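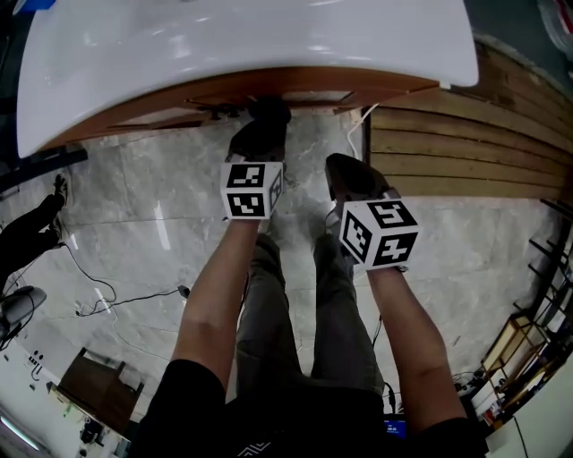 White top, wooden apron, gray marble underneath.

In Praise of the Underside
by Lourenço Vieira
November 26, 2020

I judge tables from below. I have done it since I was small enough to live under one, and I have never found a reason to stop. Give me thirty seconds in a furniture shop and I'll be down on one knee with my head tipped sideways, and I will have a wonderful time (the staff, less so). The top of a table tells you what the maker wanted you to see. The underneath tells you how the thing is put together, and I think that's the more exciting half by a mile!

Take white tables, which are having a long run in the places where I write and eat. I used to be against them. I thought a glossy white top was a cold thing to put your elbows on, all glare and fingerprints, and I said so in these pages more than once. What changed my mind was the apron. Run a band of warm orange-brown wood under a shiny white top and the whole table relaxes. The light bounces off the surface in big bright patches, and right beneath it there's that stripe of color, like the crust on a pie. Add rounded edges and I'm gone. I'd eat breakfast there every day of my life.

The apron is a wonderful part and I wish people talked about it more. On a traditional table it ties the legs together and keeps the top from sagging or wobbling, and it does this in plain sight, an inch or two below where everybody is looking. Plenty of newer designs leave it off to get a thinner line. I understand the appeal. I also own one of those tables, a Ralov, and when somebody at the far end cuts bread, my coffee knows all about it.

My friend Lucian Pîrvu takes the opposite view, and we have been arguing it for years. He says an apron is a knee trap. He is tall, he has a point, and he has the bruises. His own desk is a slab on trestles with so much leg room you could keep a goat in there. Fine! But a slab on trestles gives you nowhere to hide anything, and this is where I start to get loud.

Because the best thing an apron does is make a little private attic under your table. You can mount things there. A hook for headphones, a clip for a charger, a small box for the plug strip, whatever you like, all tucked up behind the wood where it won't catch your eye from a chair. I spent 2 happy evenings on my back last winter with a screwdriver and a flashlight in my teeth, and I would do it again tomorrow. I put in a Likley cable tray and a pair of hooks, moved the hooks, moved them back, and lay there for a while admiring it all. Dust got in my eyes. I regret none of it.

I'll also defend the dangling cable. There's a whole corner of the internet devoted to making cables vanish, and I enjoy those pictures as much as the next person, but a thin white cable curling down beside a table leg doesn't bother me one bit. It says that a lamp gets switched on, or a phone gets fed, or somebody works there. White against a white table is a polite choice, too. If it lies where feet go, tape it or clip it. Otherwise let it curl.

Then there's the floor, which belongs to the table more than we admit. A table on carpet looks parked. A table on gray marble looks placed, and you get all that cool, quiet stone showing between the legs. Put horizontal wooden slats on the wall nearby, tan ones and brown ones mixed together, and they pick up the wood of the apron from across the room. I love this combination so much that I priced it for my hallway. The slats alone came to 1,202, and with stone the whole job went to 2,426, so the hallway still has linoleum and I still have opinions.

Marble does ask for felt pads under everything. Please buy them. The scrape of a table leg on stone goes straight up your spine, and the scratch it leaves will be there after you've sold the table.

Lucian is shopping for a replacement in December, as the trestles have finally started to walk apart. He has sent me a Koval he likes, which has no apron at all, and a Trutari, which has one, a shallow one, set well back from the edge. I told him to take a tape measure, sit in both with his thickest trousers on, and then get down on the floor and look up. He wrote back that he'd do the sitting part.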